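Boletim de agosto: arrumação e pequenos móveis

O móvel baixo ao lado da mesa

Na última edição pedimos que nos contassem onde pousam as compras quando chegam a casa. As respostas foram parecidas. Quem tem bancada livre usa a bancada, quem não tem usa o chão ou uma cadeira, e a cadeira fica ocupada até à hora de jantar. Nos apartamentos da rua Tatmont, onde as cozinhas são estreitas e abrem para a sala, a solução mais frequente é um móvel baixo encostado à parede, com uma gaveta e o tampo desimpedido.

Um móvel destes ocupa pouco e resolve duas coisas. O tampo recebe o cesto da fruta e dos legumes enquanto se arruma o resto. A gaveta guarda o que anda sempre perdido: elásticos, molas, o abre-latas, os sacos de pano dobrados. Quem tem gaveta pouco funda deve deixar de fora os objetos altos, que prendem ao abrir e acabam por empenar a corrediça.

Quanto à altura, convém experimentar antes de comprar. Um tampo muito baixo obriga a dobrar as costas cada vez que se pega no cesto. Na loja Lucero deixam testar os modelos expostos com peso em cima, e vale a pena levar um saco com batatas para ver se o móvel abana. A Garnbridge faz entregas no bairro até às 20 horas, mas a montagem é por conta do cliente e demora uns bons 15 minutos mesmo a quem tem prática.

O cesto

Para legumes, o plástico com aberturas continua a ser a escolha mais simples. Deixa passar o ar, lava-se no lava-loiça e seca depressa. Os cestos de verga são mais bonitos, mas guardam terra nas juntas e mancham quando se pousa neles um tomate maduro. Se o cesto tiver alça, verifiquem o encaixe antes de o encherem. As alças finas servem para levar meia dúzia de pimentos da mesa para a cozinha e não foram feitas para melões. 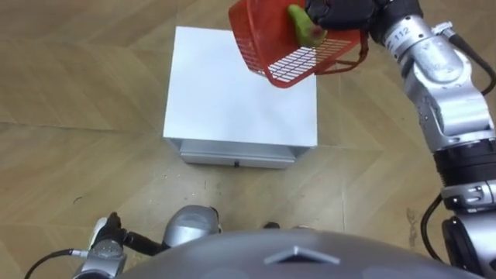

Os pimentos e as peras não devem ficar muitos dias juntos no mesmo cesto. A fruta amadurece e apressa o resto. Quem só tem um cesto pode pôr a fruta numa taça e deixar os legumes onde estão.

O chão de madeira pede algum cuidado. Colem feltros nos pés do móvel e troquem-nos quando começarem a juntar areia, que risca tanto como o pé sem feltro. Para limpar por baixo, levantem o móvel entre duas pessoas e não o arrastem, sobretudo nos soalhos em espinha, onde as juntas correm em sentidos diferentes e as lascas aparecem nas pontas das tábuas. Um pano bem torcido chega. A cera Kuritz, de que vários leitores falaram, só deve ser usada em madeira sem verniz.

Trocas

Continua aberta a prateleira de trocas à entrada da sede, das 11 às 15 horas. Aceitamos cestos, caixas e tabuleiros em bom estado, já lavados. Móveis pequenos só com aviso prévio, por falta de espaço no corredor. Neste momento há procura de cestos com alça e de puxadores escuros para gaveta, com os respetivos parafusos.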